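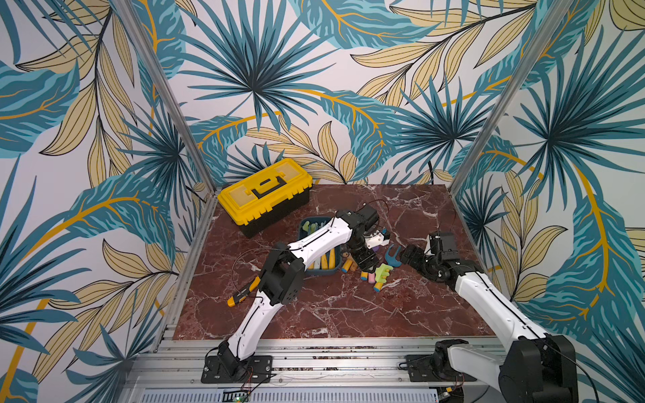
Two arms over the marble table, with the yellow-lidded toolbox at the back.

Home Projects Notes FAQ Contact

Grirnach two-arm project: FAQ
Jul 5, 2025 – by the Grirnach team

What are you trying to find out?
How much practice two small arms need before they can share a cluttered table. We train one policy for both arms, straight from demonstrations, and we love how far that simple recipe goes!

How many demonstrations did you use?
We started with 200 and stopped at 400. The second batch helped most with handovers, where the grippers have to come very close together.

Did the extra data help everywhere?
No. Single-arm pickups barely changed. Handovers went from 6 in 10 tries to over 8 – a jump we did not expect from data alone.

Why the leafy wallpaper?
Busy backgrounds are part of the test. Our first policies, trained in December at Stevside against plain walls, got lost as soon as the walls changed. Mixing patterns into the training set fixed most of that.

What is Evangelista?
Our training code. It predicts a short run of moves for both arms at once, then looks again and updates the plan.

What still goes wrong?
Short cylinders! They roll when a finger touches them off center, and the policy is slow to chase them.

Can I use the data?
Yes, please do. The full set will be posted under the name Brikcombe, failed tries included.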